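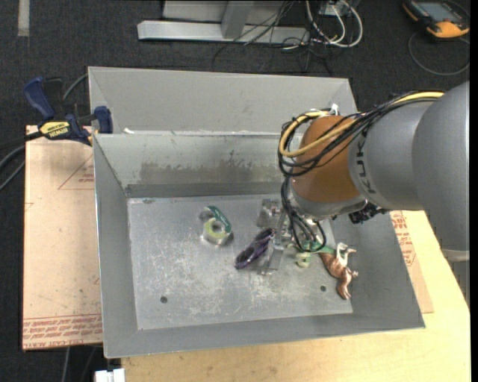
회색 통 위로 팔을 뻗은 KUKA 로봇

성유물 기행 소식 제8호
뼈 한 조각을 보러 간 사람들

2023년 10월 19일

지난 5월에 다녀온 팔캉(Falcão) 순례 이야기를 이제야 싣습니다. 원고가 늦은 까닭은 필자가 게을러서이고, 다른 사정은 없습니다.

팔캉은 언덕 위에 성당 하나, 언덕 아래에 빵집 하나가 있는 마을입니다. 성당에는 성녀의 손가락뼈라고 전해지는 유물이 있고, 빵집에는 그 손가락뼈 모양의 과자가 있습니다. 우리 일행 가운데 절반은 과자부터 샀습니다. 아몬드 맛이 나고 꽤 단단합니다. 이가 약한 분은 커피에 적셔 드시길 권합니다.

성당까지는 돌계단이 147개입니다. 안내 책자에는 "천천히 묵상하며 오르기 좋은 길"이라고 적혀 있었는데, 묵상은 모르겠고 천천히는 확실히 지켰습니다. 마지막 굽이에서 누군가 "성녀님도 이 길을 걸으셨을까요" 하고 묻자 안내를 맡은 달바 프라두(Dalva Prado) 씨가 계단은 성녀가 돌아가시고 한참 뒤에 놓였다고 친절하게 알려 주었습니다. 그분은 노새를 타셨답니다. 다들 잠시 말이 없었습니다.

유물함은 제대 왼쪽 벽감에 있습니다. 은으로 만든 작은 집처럼 생겼고 앞면에 수정판이 끼워져 있습니다. 그 안에 붉은 비단이 깔려 있고, 비단 위에 새끼손가락 한 마디만 한 것이 놓여 있습니다. 한 사람 앞에 주어지는 시간은 짧습니다. 안경을 찾다가 차례가 지나간 분이 계셔서 줄을 다시 섰는데, 두 번째에는 안경은 썼으나 앞사람 모자에 가려 잘 못 보셨다고 합니다. 돌아오는 버스에서는 그래도 본 것이나 마찬가지라고 하셨습니다. 신앙이 깊은 분입니다.

가장 궁금해하실 대목, 그러니까 진짜냐는 문제를 짚어 보겠습니다. 달바 씨의 설명으로는 이 유물을 둘러싼 이야기가 셋입니다. 첫째는 성녀의 조카딸이 임종을 지키고 손가락뼈를 모셔 왔다는 이야기로, 마을 사람들이 믿는 판본입니다. 둘째는 이웃 마을 지나리(Ginari)에서 훔쳐 왔다는 이야기로, 지나리 사람들이 믿는 판본입니다. 셋째는 떠돌이 상인에게서 암소 세 마리를 주고 샀다는 이야기인데, 본당 회계 장부에 암소 항목이 남아 있는 탓에 양쪽 모두 별로 좋아하지 않습니다.

중세에 유물을 훔치는 일은 생각보다 흔했고, 당사자들은 이를 '거룩한 이전'이라고 점잖게 불렀습니다. 성인이 정말로 옮겨 가기 싫었다면 기적을 일으켜 막았을 테니, 무사히 옮겨졌다는 사실 자체가 허락의 증거라는 논리입니다. 필자는 이 논리를 집에서 냉장고에 남은 케이크에 적용해 보았으나 인정받지 못했습니다.

지나리에는 지금도 빈 유물함이 있습니다. 우리는 이튿날 오전에 그곳도 들렀습니다. 빈 함 앞에 초가 훨씬 많이 켜져 있어 조금 놀랐습니다. 본당 신부님은 팔캉 이야기가 나오자 날씨 이야기를 하셨습니다. 해마다 축일이면 지나리 청년들이 팔캉까지 행렬을 지어 가서 뼈를 돌려 달라고 정식으로 요청하고, 팔캉에서는 정식으로 거절한 다음 점심을 대접한답니다. 점심은 양고기라고 합니다. 올해는 비가 와서 행렬이 버스로 갔습니다.

개인적으로는 유물 자체보다 그 앞에 선 사람들의 얼굴이 오래 남습니다. 사진만 찍고 가는 사람도 있고, 수정판에 이마를 대고 한참 중얼거리다 관리인에게 주의를 받는 사람도 있습니다. 어느 할머니는 손자의 시험 과목을 하나하나 불러 드리고 계셨습니다. 수학에서 시간이 좀 걸렸습니다.

다녀온 뒤로 "그래서 믿게 되었느냐"는 질문을 여러 번 받았습니다. 뼈에 대해서는 여전히 모르겠습니다. 다만 집에 와서 오래 연락하지 않던 누님께 전화를 드렸고, 누님은 무슨 일이 있느냐고, 혹시 돈이 필요하냐고 물으셨습니다.

다음 모임 알림

다음 모임에서는 플리다르(Plidar) 수도원의 '눈물 병'을 다룹니다. 병은 비어 있는데 수도사들은 증발했다고 하고, 학자들은 처음부터 비어 있었다고 합니다. 읽을거리는 스타크우드(Stakwood) 출판사에서 나온 작은 안내서 앞부분 40쪽입니다. 뒤쪽의 각주는 읽지 않으셔도 됩니다. 지난번에 각주까지 읽고 오신 분 때문에 모임이 밤늦게 끝났습니다.

장소는 늘 모이던 교육관 2층입니다. 팔캉에서 사 온 과자가 아직 남아 있어 내놓을 예정입니다. 5월에 산 것이지만 처음부터 단단했으므로 큰 차이는 없으리라 봅니다. 커피는 넉넉히 준비하겠습니다.

버스에 회색 우산을 두고 내리신 분은 사무실에서 찾아가시기 바랍니다. 손잡이에 묵주가 감겨 있습니다.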